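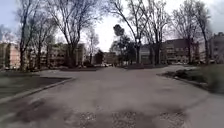 Why does a route planner need a cost map if it already has a free-space map? Because free space only says where the robot can go, and the planner also has to know where it would be a bad idea to go. A strip of ground ten centimetres from a drop is free. It is still a poor place to drive.

I have spent most of the spring on that second map for Dalen, our outdoor platform. The planner itself is called Kidon and I did not write it. Emlyn Lougher did, before he moved over to the Zakasen side, and it is a tidy lattice search that does what it says. My part is the layer underneath, which takes the segmentation output and the depth and turns them into a grid of numbers between 0 and 551. The top value is an accident of how Emlyn packed two fields together. I have left it alone as three other modules now depend on it.

The old version had two classes, drivable and not. It worked on the Drukton test yard, where the ground is one flat slab. Outside, it produced routes that were legal and ugly. The robot hugged edges on the inside of every bend and then had no room to correct when the localisation drifted.

The new version has 12 surface classes, each with a base cost, and a separate inflation term that depends on what the edge is. A wall and a hedge get a wide margin. A kerb gets a narrower one, but the penalty rises steeply in the last few cells. Grass is allowed at a high cost, so the planner will use it to get out of trouble and otherwise stays off.
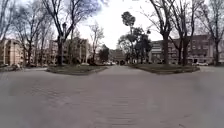
Open ground gave me more bother than narrow ground. In a corridor the inflation from both sides meets in the middle and the planner follows the valley between them. Where there is nothing nearby, every cell costs the same and the search has no reason to prefer one line over another, so small changes in the goal heading swing the whole route. A lane between two kerbed grass islands is easy once you are in it, but the wide paving before it is flat cost all the way, and the route has to pick its line there. I added a weak pull towards the previous route, which decays over 50 cells. It is a hack and it behaves well.

Nokuthula Le Roux reviewed the change and asked for the pull to be switched off whenever the map is rebuilt from scratch. She was right, an old route has no business steering a new map. That took one line and a test.

Rough asphalt is still not handled properly. The segmentation calls it all the same class, patched or smooth, and the cost ought to come from the vibration log instead. I have 6 parameters in the config for that already and none of them are connected to anything. I will start on it once the kerb detector has been retrained.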